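bead sorting thread, going fast bc I have to be out of here by 7

bought a bulk lot of little black beads off Lirden. listing said 2,668 pieces. it did not say they'd come mixed sizes in one bag. so. sorting

first lesson, black gloves + black beads = you cannot see what you're holding. second lesson, pour SLOW

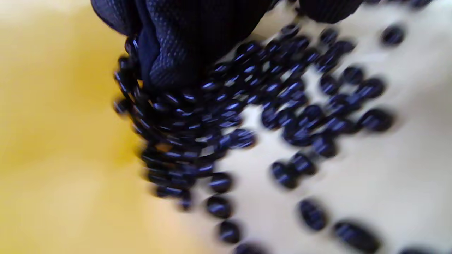

beads on the move

they roll. everywhere. white tabletop is great for spotting them and terrible for keeping them, no edge on it at all. found one in my shoe at lunch

some people swear by felt mats (Pichon does a decent one) but felt grabs the tiny ones and then you're picking fluff off for the rest of the afternoon. I'd take a hard table and a bowl with a wide rim

the setup, such as it is: round pale yellow basin for the main heap, bright yellow tub next to it for whatever gets pulled out. work from the pile against the wall of the basin, not the middle - middle just collapses on you

also fingers spread, don't pinch. rake a few up the side and let the rest slide back. took me way too long to work that out
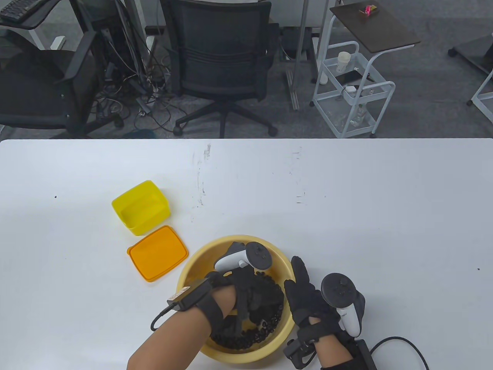

HOW I'M SPLITTING THEM

1/ fat ones out first. quickest win, pile drops fast and you feel like a genius

2/ anything chipped or squashed goes in a jar lid. don't decide now. deciding is what eats the time

3/ the in-between ones. ugh. I keep one good bead as a sample and hold the others up to it. if I have to think about it it goes in with the small

4/ small stuff stays put in the basin, never gets moved. less handling less rolling

did 90 minutes straight on the first go and my eyes were done. shorter goes from now on, and a drink of water inbetween

containers - people keep asking. mine are just odd plastic ones, nothing matches. Flastero sells a stacking set and it looks lovely but the openings are narrow and you can't get a gloved hand in. go wide. go cheap. a lid helps if you have to carry them anywhere

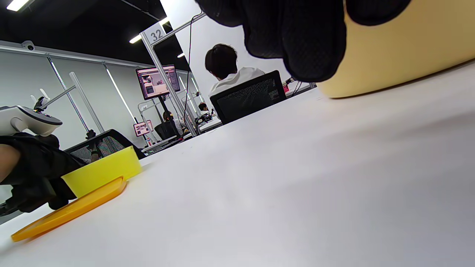 and empty the thing completly before you start the next batch. tip it, run a finger round the inside, tip it again. there is always one stuck under the rim and it's always the wrong size

count so far is nearly 800 through my hands. not checking the rest against the listing, life is short

these are for the long Drurometti pattern btw, the one with the looped fringe. needs all small for the fringe and the fat ones only at the ends. will post when there's something to look at, probly January

ok packing up. if you've got a trick for the in-between sizes please reply, I'm begging

Back to top | Contact | © All posts remain with their author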